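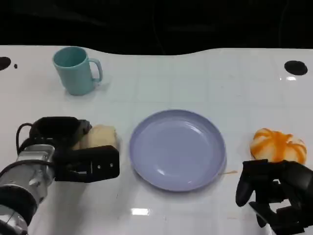 図1 白い天板と青緑色のマグカップ

# Flarnari 宝飾修理・鑑別室 安全点検表(定期)

点検日:2023年6月10日(土曜日)
対象:Ostiva棟 修理作業室、洗浄コーナー、鑑別室、保管庫前室
管理番号:FL-1383
判定記号:○ 適合/△ 要観察/× 不適合/― 対象外

## 1. ロウ付け・加熱作業

| 項目 | 判定 |
|---|---|
| 1-1 ガスホースの亀裂、硬化 | ○ |
| 1-2 逆火防止器の取付方向 | ○ |
| 1-3 ボンベの転倒防止(上下2か所固定) | △ |
| 1-4 耐火ブロックの欠け | ○ |
| 1-5 火口から半径600 mm以内の可燃物 | × |

コメント
1-3:下段チェーンに緩みあり。張り直し後も壁側金具にがたつきが残る。金具は次回までに交換。
1-5:2番バーナー左側に革製の研磨バフと包装紙の束が置かれていた。その場で撤去。前回も同じ位置で同種の指摘があり、作業台左の棚を材料置き場から外すこと。

## 2. 酸洗・超音波洗浄

| 項目 | 判定 |
|---|---|
| 2-1 酸洗槽の蓋の密着 | ○ |
| 2-2 酸洗液の交換記録 | △ |
| 2-3 中和剤の在庫と期限 | ○ |
| 2-4 Tsolakis製超音波洗浄機の漏電遮断器 | ○ |
| 2-5 洗浄不可石種の掲示 | × |
| 2-6 局所排気の吸引確認(発煙管) | ○ |

コメント
2-2:交換日の記入はあるが廃液量が空欄。委託業者への引渡票と照合できない。
2-5:掲示は旧版。エメラルド、オパール、真珠、タンザナイトは載っているが、充填処理ルビーと張り合わせ石の記載がない。加えて、スチーム洗浄の可否欄が超音波の欄と兼用になっている。欄を分けて再作成。
2-6:フード中央、左右端とも煙の逆流なし。右端は他の2点より吸い込みが遅い。フィルター清掃後に再測定のこと。

## 3. 研磨・石留め

| 項目 | 判定 |
|---|---|
| 3-1 バフ機の集塵袋 | △ |
| 3-2 非常停止ボタンの動作 | ○ |
| 3-3 保護眼鏡の配備数と傷 | ○ |
| 3-4 巻き込み防止の掲示(手袋、長袖、髪) | ○ |
| 3-5 タガネ、ヤスリの柄の緩み | ○ |

コメント
3-1:集塵袋の捕集量は上限の八割程度。貴金属粉の回収日を待って袋交換を延ばす運用は認めない。満量前に交換し、封をして計量後に保管する。
3-3:保護眼鏡のうち一つは鼻当てが摩耗。使用は可。

## 4. 鑑別室

| 項目 | 判定 |
|---|---|
| 4-1 紫外線ランプの遮光カバーと保護眼鏡 | ○ |
| 4-2 屈折液の保管(密栓、遮光、ラベル) | × |
| 4-3 重液の取扱手順書 | ○ |
| 4-4 電子天びんの水平と校正(100 g分銅) | ○ |
| 4-5 顕微鏡照明の電源コード | ○ |
| 4-6 床面の配線 | △ |

コメント
4-2:小分け瓶1本に内容物表示なし。色と臭いで屈折液と推定されるが、推定での使用は不可。廃棄扱いとする。ヨウ化メチレン系の液は換気下で扱い、使用後は半円プリズム面を必ず拭き取ること。
4-4:分銅の校正証明書は9月に期限が切れる。再校正を手配する場合、代替分銅を先に確保しておく。
4-6:分光器用の延長コードが通路を横断。モールで覆うか、壁コンセント側へ機器を移す。

## 5. 保管庫前室・避難経路

| 項目 | 判定 |
|---|---|
| 5-1 Floltavik製金庫の内部解錠レバー | ○ |
| 5-2 施錠区画からの非常解錠 | ○ |
| 5-3 消火器の指示圧力 | ○ |
| 5-4 非常灯の点灯 | △ |
| 5-5 預り品封筒の一時置き | ○ |

コメント
5-2:停電模擬で電気錠の解放を確認。解放までの時間は約3秒。
5-4:点灯はするが、廊下側の1灯が点検終了前に減光。電池交換。
5-5:封筒は全て受付票と同じトレーにあり、混在なし。

## 是正事項

- [x] 1-5 可燃物の撤去(点検中に実施)
- [ ] 1-3 壁側金具の交換
- [ ] 2-2 廃液量の追記、引渡票との照合
- [ ] 2-5 掲示の改訂(石種の追加、スチーム欄の分離)
- [ ] 2-6 フィルター清掃、再測定
- [ ] 3-1 集塵袋の交換
- [ ] 4-2 無表示瓶の廃棄
- [ ] 4-6 延長コードの処置
- [ ] 5-4 非常灯の電池交換

×判定のうち未完了のものは、是正確認まで該当作業を停止する。2-5については改訂版の掲示まで、色石付き製品の超音波洗浄を行わない。地金のみの製品は対象外。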